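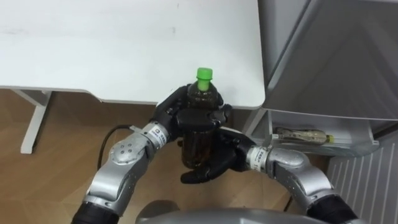

Grüner Deckel, dunkler Inhalt, dahinter die weiße Tischplatte.

Der Tee von Golthorpe

Als Isamu Okabe den Brief zum vierten Mal las, stand er schon im Mantel. Golthorpe! Er hatte den Namen zuletzt als Junge gehört, aus dem Mund seiner Großmutter, die ihn aussprach wie den Titel eines Liedes. Und jetzt schrieb ihm ein gewisser Tekle Hailu, oben am Hang habe man zwischen Brombeeren und Farn Teesträucher gefunden, achtzig Stück, und ob er nicht kommen wolle, bevor der Frost sie holte.

Natürlich wollte er! Er fuhr die ganze Nacht, mit einer Tüte Mandarinen auf dem Beifahrersitz und dem alten Pflückmesser im Handschuhfach, und als er im Januarnebel ausstieg, roch die Luft nach nasser Erde und Kaminrauch, und er hätte am liebsten laut gesungen.

»Sie sind früher da, als ich dachte«, rief Hailu vom Gartentor herüber. Er trug zwei verschiedene Handschuhe und strahlte.

»Ich bin hundert Jahre zu spät«, sagte Okabe. »Zeigen Sie mir die Sträucher.« 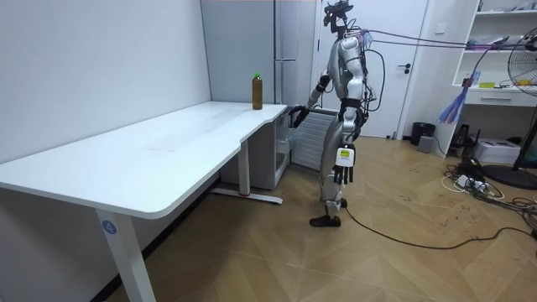

Schreibwerkstatt Endolley, Gruppe Kurzprosa

Der Weg war steil und herrlich. Unter ihnen lag der Brallis, ein schmaler Fluss, der im Nebel nur zu hören war, und mit jeder Kehre wurde das Rauschen leiser. Hailu erzählte im Gehen (er erzählte überhaupt immer, auch bergauf, auch ohne Atem), wie er beim Suchen nach einer entlaufenen Ziege in die Hecke gefallen war und plötzlich ein Blatt in der Hand hielt, das dort nicht hingehörte. Glänzend, gezahnt, zäh. Er hatte hineingebissen.

»Und?«

»Bitter! Wunderbar bitter!«

Dann standen sie davor. Die Sträucher waren längst keine Sträucher mehr, sie waren Bäume geworden, krumm und bemoost, und an einem hingen noch ein paar weiße Blüten, mitten im Winter. Okabe nahm die Mütze ab. Er zog einen Zweig zu sich herunter, zerrieb ein Blatt zwischen den Fingern und roch daran, und da war sie wieder, die Küche seiner Großmutter, die Kanne mit dem Sprung, das Fenster, an dem die Tropfen herunterliefen.

»Die hat jemand gepflanzt, der bleiben wollte«, sagte er.

»Im Dorf heißt es, eine Frau Fontana. Mehr weiß man nicht.«

Okabe lachte, so laut, dass im Farn etwas davonflatterte. Fontana! So hatte seine Großmutter geheißen, bevor sie übers Meer ging und heiratete.
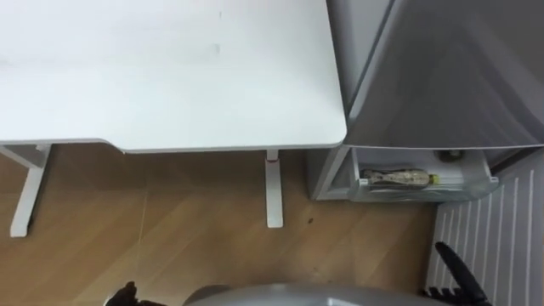

Weiße Platte, gerundete Ecken, leichte Schlieren.

Sie pflückten bis zum Mittag, nur die jungen Spitzen, und trugen sie in Hailus Mütze hinunter. In der Küche rösteten sie die Blätter in der Eisenpfanne, viel zu heiß vermutlich und ganz sicher zu lang, und der Duft zog durch das Haus und hinaus auf die Straße, wo zwei Kinder stehen blieben und die Nasen hoben.

Der erste Aufguss schmeckte nach Rauch. Beim zweiten sagte Hailu lange nichts, was Okabe schon nach diesem einen Vormittag für ein großes Ereignis hielt.

»Bleiben Sie bis zum Frühling?«, fragte er endlich.

Okabe hielt die Schale mit beiden Händen und sah zum Hang hinauf, wo der Nebel gerade aufriss.

»Haben Sie noch einen Handschuh?«, fragte er.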